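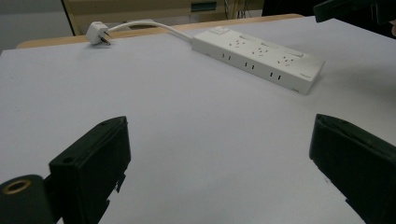
Workshop tips: getting the power strip right before you teach a gripper anything

These notes come from setting up the Clerkis hand-held gripper kit, which Tokosow hires out by the month to small workshops. You hold the gripper, do the job yourself, and the recordings are used to train an arm to do it later. Plugging in and unplugging is the job most people want to start with, and it is the one that gives the most trouble. The tips below are in the order I would do them.

Use a strip you don't need

Set one strip aside for practice and keep it for that. Leave it unplugged from the wall for the whole session, with its own plug lying on the table where you can see it. The fingers on the kit have screw holes and metal fittings and should not go anywhere near a live socket. Tokosow's booklet says this on page 3, in small type. It ought to be on the lid of the case.

Write PRACTICE on the underside with a marker. A strip with bent contacts from a week of clumsy insertions is no use to anyone afterwards and should not find its way back into the kitchen drawer.

Choose the surface first

A plain, matt table is best. Gloss throws back the ceiling lights and the kit's software marks those recordings as poor. White on white is harder than it sounds: a white strip on a pale top loses its lower edge in flat light, and you find yourself closing the fingers early. If you have one lamp, put it to the side so that the strip throws a small shadow along its front. That was enough for us.

Wipe the table down before you start. Crumbs, swarf and bits of cable tie all get under the strip and make it rock.

Lay the strip at an angle

Most people line it up square with the table edge. Do a few like that, then turn it. In a real workshop the strip is never square, and an arm that has only seen tidy layouts will miss when it meets a crooked one. I turn ours a little after every 15 goes and swap ends once a session.

Stop it sliding

A light plastic strip moves when you push on it. Two pads of non-slip drawer liner cut to size will hold it for gentle work. For pulling plugs out you need more, and I use removable putty at both ends. Don't clamp it across the top, or the clamp will foul the fingers at the end sockets.

Mind the cord

Let the cord run away from you in a loose curve and keep it off the side you work from. A tight coil springs back and drags the strip round with it. If the cord is new and stiff, leave it uncoiled overnight.

Holding the gripper

Open the fingers wide and come in slowly from the front. Grip the plug by its body and never by the prongs. The standard fingers are broad and boxy, fine on a chunky plug and poor on a slim one. Assunta Martinelli, who shares the bench with me, put a strip of thin rubber on the inside faces and had far fewer slips. Sowah sells ready-made pads that do the same, but hers cost next to nothing and have lasted since November.

Check the finger screws at the start of each session. Ours had worked loose by the second day. Finger-tight and then a quarter turn is plenty – the threads are easily stripped.

Keep sessions short

After 14 or so insertions in a row my wrist begins to tilt, and the recordings show it. Take a break, move the strip, and carry on.

Is the kit worth hiring?

For plugs, switches and sorting small parts, yes. It comes out of the case ready to use, and the fingers are easy to change. The handle is too thick for small hands, and the charging lead is short enough to be annoying. We also tried the Grurik kit, which is lighter and has a better trigger, but its fingers don't open wide enough for the bigger adaptors.

Tokosow's hire terms changed on 12/09/2025 and spare fingers are now charged separately, so ask for a second pair when you book. The case has a slot for them.

Putting it away

Brush out the fingers, wipe the rubber with a damp cloth and let it dry before closing the lid. Coil the practice strip loosely and store it with the kit.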